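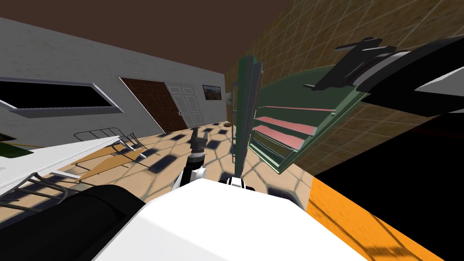 Sunday night view, everything on a tilt

ok so a thread about moving to a town where I know exactly zero people, at age 55, with two suitcases and a rice cooker. A few of you asked how it's going so buckle up

Stostbridge has one main street, a river that smells a little like pennies, and a bakery that sells out by 9. I have learned this the hard way four times now. FOUR. The heel of a rye loaf is not breakfast, but I've made it breakfast

The apartment is over a shoe repair place. Guy's name is Ambros Berchtold and he whistles the same half of the same song from open to close. I've started finishing it for him upstairs while I do dishes. Not sure he can hear me but I like to think we have a duet going

Things I brought and didn't need: three umbrellas, my old work binders, a fondue set (why??)
Things I left behind and miss every single day: the good can opener

Joined the Tapsell walking group because a flyer at the library said "gentle pace." Reader, they are not gentle. Nearly 20 of them and the oldest lady smoked me on the hill and then waited at the top eating an orange

She was really nice about it though! Gave me half the orange. We're getting soup on Thursday

The bus is the number 21 and it comes when it feels like it. I used to get so worked up about stuff like that. Now I bring a paperback and stand next to the guy who always has a paperback too. We haven't spoken yet – we're both on chapter whatever and it'd be rude

January is a weird month to start over, everybody's inside and all the lights are on by 4:30. But it does mean you get to look in everyone's windows on the walk home and see what they're having for dinner. Lots of casseroles on my street

Anyway the heat works, I have a library card, and I bought a lamp. Can opener recommendations in the replies please, I'm begging, the one I've got now is basically a spoon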